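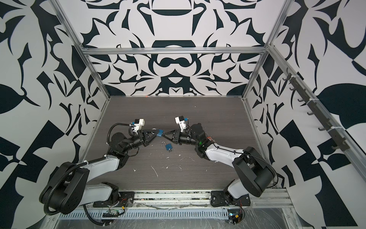
Ein Teich sei das nie gewesen, meinte Manju Dhillon über den Zaun, höchstens eine Pfütze mit Ansprüchen, und ich solle das Loch bloß wieder zuschütten, ehe der Regen kommt.

Da stand ich also bis zu den Knien in meinem zukünftigen Sitzplatz und hatte gerade mit dem Spaten ein Stück schwarze Folie aus dem Lehm gezogen. Eigentlich wollte ich an dem Vormittag nur vier Platten verlegen. Vier! Für den Anfang, damit man wenigstens einen Stuhl hinstellen kann und so tut, als wäre der Rest Absicht. Aber der Boden gab an einer Stelle so komisch nach, und ich bin eben jemand, der dann weitergräbt.

Man muss dazu wissen, dass ich das Haus in Dritarthorpe im Herbst gekauft habe, als alles unter Laub lag und wahnsinnig romantisch aussah. Die Maklerin sprach von einem eingewachsenen Garten. Im Winter war das Laub dann weg, und darunter kam ein Acker mit Wäschespinne zum Vorschein. Seitdem zeichne ich abends Pläne auf die Rückseiten von Briefumschlägen (Terrasse links, Hochbeet rechts, irgendwas mit Gräsern dazwischen), und am nächsten Morgen gefällt mir keiner mehr davon.

Manju wohnt nebenan in der 62 und hat den schönsten Garten der Straße, was sie natürlich abstreitet. Ihre Hecke ist oben so gerade, dass man ein Tablett darauf abstellen könnte. Ich habe mich monatelang nicht getraut, ihr meinen Matsch zu zeigen, und jetzt lehnte sie mit der Teetasse am Zaun und sah mir zu, wie ich an der Folie zerrte.

„Die geht noch weiter“, rief ich.

„Das tut sie“, sagte Manju und trank.

Ich zog und zog. Irgendwann saß ich auf dem Hintern, und vor mir lag eine Kante aus Feldsteinen, hübsch gesetzt, mit Moos in den Fugen, als hätte sie jemand gestern erst zugedeckt. Ich war ganz aus dem Häuschen! Ein Teich, ein richtiger, mit einer flachen Stelle, an der die Vögel hätten baden können. Ich sah schon Seerosen. Ich sah mich im Leinenkleid daneben sitzen, und ich besitze gar kein Leinenkleid.

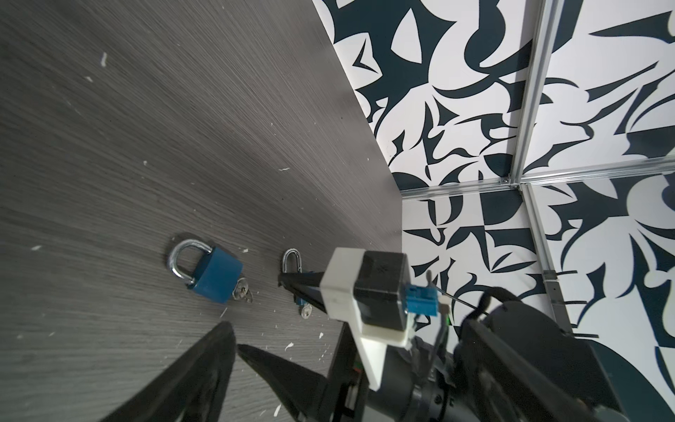 Den Rest des Tages verbrachte ich damit, bei Thakur anzurufen und den Kies abzubestellen. Der Mann am Telefon blieb freundlich, obwohl ich denselben Kies in derselben Woche schon einmal abbestellt und wieder bestellt hatte. Ob ich mir diesmal sicher sei? Vollkommen, sagte ich, ich hätte einen Teich gefunden. Es blieb kurz still, dann gratulierte er mir.

Danach fuhr ich rüber nach Unudley ins Gartencenter Barka, kam mit einer Pumpe für 99 Pfund heraus und außerdem mit einem Farn, den ich nicht gebraucht hätte, der mich aber so angesehen hat. Die Verkäuferin fragte nach dem Volumen. 300 Liter, sagte ich, weil mir die Zahl gefiel.

Als ich zurückkam, war es fast dunkel, und in meinem Loch stand jemand mit Gummistiefeln und Taschenlampe.

„Die Steine hinten müssen höher“, sagte Manju. „Das war damals schon falsch.“

Ich stellte den Farn ab. „Damals?“

Sie leuchtete eine Weile auf die Kante und sagte nichts. Dann erzählte sie, dass sie den Teich mit der alten Frau gebaut hatte, die vor mir hier wohnte, einen ganzen Sommer lang, mit Steinen vom Feldrand, die sie in einem Kinderwagen hergeschoben haben. Abends saßen sie mit den Füßen im Wasser. Und dann gab es Streit wegen der Hecke, einen wirklich dummen Streit, und im März darauf war der Teich zu. Erde drüber, Rasen drauf. Gesprochen haben die beiden danach nur noch über die Mülltonnen.

„Und die Pfütze mit Ansprüchen?“, fragte ich.

„Das hat sie immer gesagt. Über mich auch.“

Mir fiel überhaupt nichts Kluges ein, also habe ich ihr die Pumpe gezeigt. Manju drehte den Karton um, las die Rückseite im Licht der Taschenlampe und schüttelte den Kopf. Viel zu groß, damit könne ich die halbe Straße bewässern. Wir sollten sie umtauschen, morgen, gleich wenn die aufmachen, sie fahre, denn wie ich einparke, habe sie ja nun oft genug gesehen.
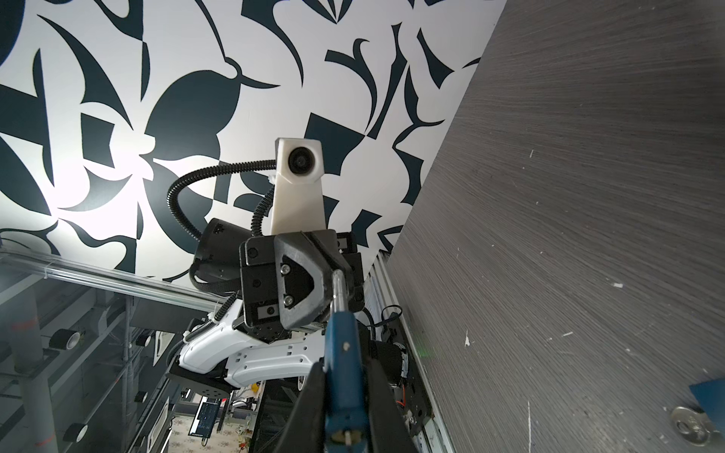
Geschwungene Formen, dunkelblau auf Weiß.

Den Farn haben wir noch am selben Abend eingepflanzt, hinten an der flachen Stelle, im Schein der Lampe und vermutlich viel zu tief. Manju hielt ihn fest, ich schaufelte, und dann fing es an zu regnen.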